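Open day talk – my notes

Talk starts at 11, back room, chairs for 35. Slides are on the laptop AND on the stick.

Opening

Hi everyone, I'm Amber Segers, and I run the visits program at Dornstead. If you were at the spring one, yes, I have the same jacket on. Wait for people to sit down. Say where the restrooms are (left, then left again, the sign is wrong).

Start with the van story. So last August I drove out to Pitcombe with Wondimu Asfaw to look at somebody else's open day, because we'd never run one and I wanted to steal everything. We got there early, and the very first thing we saw was a robot arm folded up under a bedsheet, like a parrot at night. A little kid walked up, lifted the corner of the sheet, said "it's sleeping," and put it back down. I have thought about that kid every week since.

Pause here. People usually laugh. If they don't, keep going, it's fine.

What we did wrong the first time

Our first open day was on a Friday and we planned it like a trade show. We had a big arm called Tukico (it was named before I got here, don't ask me how to spell it in a hurry) moving foam blocks from one bin to another. It did this beautifully. People watched for one block, maybe two, and then they went and found the cookies.

I stood by the door with a clicker that day, so I can tell you that 30 people came through before lunch. Of those, 7 asked a question at the Tukico table. The other thing I got asked all morning was whether the coffee was free.

Then in the afternoon Wondimu got bored and brought out a pair of hand-held grippers from the teaching cabinet. No arm, no bin, just the kind you hold yourself and squeeze. He handed one to a retired mail carrier and asked her to pick up a teaspoon. And that was it, we had a crowd! She dropped it over and over and she was furious and she would not give the thing back. Her husband had to go sit in the car.

So that's my whole talk really. Let them hold it. I do have more slides though.

SLIDE – what people ask once they've held one

These are from the cards people fill in on the way out. Read a few, don't read all of them.

"Why can't I feel anything?" (Best question we get. Talk about how much your own fingertips tell you, and how you end up leaning on your eyes once that's gone. Do the bit with the oven mitts if there's time.)

"Could it do my dishes?" We get this one at every single visit. I used to say "not yet" in a cheerful voice. Now I ask them to tell me how they'd pick up a bowl that's sitting inside another bowl. They start out confident, then their hands come up and they start miming it, and you can watch them find the problem. Where does the finger go? Inside the rim? Outside? What if the bottom one comes up too?

"Is it going to take my job?" Don't dodge this. Last time I dodged it and a man followed me to the parking lot, very politely. Say what we know, say what we don't, and then point them at Wondimu, who worked on a packing line for 11 years before he came to us and has a lot more right to talk about it than I do.

SLIDE – dishes

Leave this one up for a while and let them look before you start talking.
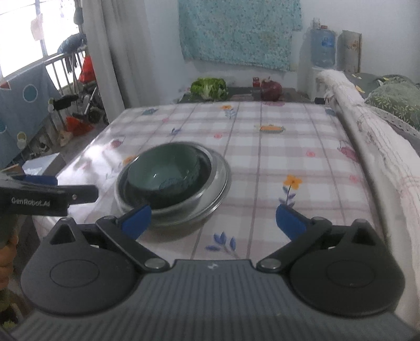
Stacked bowls on a plaid tablecloth, two grippers, blue pads on the fingertips.

Ask the room: which one would you go for first? Take three or four answers. Somebody always says the green one. Okay, so how? It's tilted, it's glazed, and there's a shiny basin right up around it. Get them to hold up two fingers and pretend those are the pads.

Then talk about shine. Metal basins are a pain for anything that has to find its way by camera, reflections all over the place. Same for the glaze on the green bowl, look at the little bright spots in the middle.

And mention the tablecloth! Flowers, stripes, the lot. At our first open day everything sat on a plain gray mat and I was so proud of how tidy it looked. Real tables have stuff printed on them. My mother's has lemons.

If someone asks about the lettuce and the onion at the back, yes, good eye, move on. (I lost a good chunk of time to salad at the Juška visit.)

SLIDE – if you're running one of these

Put the hand-held stuff nearest the door. Put the arm further in, people will get there.

Bring more bowls than you think you need. Cheap ones. Ours are from three different yard sales and nothing matches, and I've stopped apologizing for it.

Let people fail at it for a while before you help. I am terrible at this – I jump in. Wondimu stands with his hands in his pockets and it works much better.

Name tags with first names, in big letters.

Last bit

Thank the folks who set up the chairs. Tell them the grippers are out on the side table and they can come up now, one at a time, kids first. Questions while they're trying it, no need to sit back down for that.

Clicker goes back to the front desk.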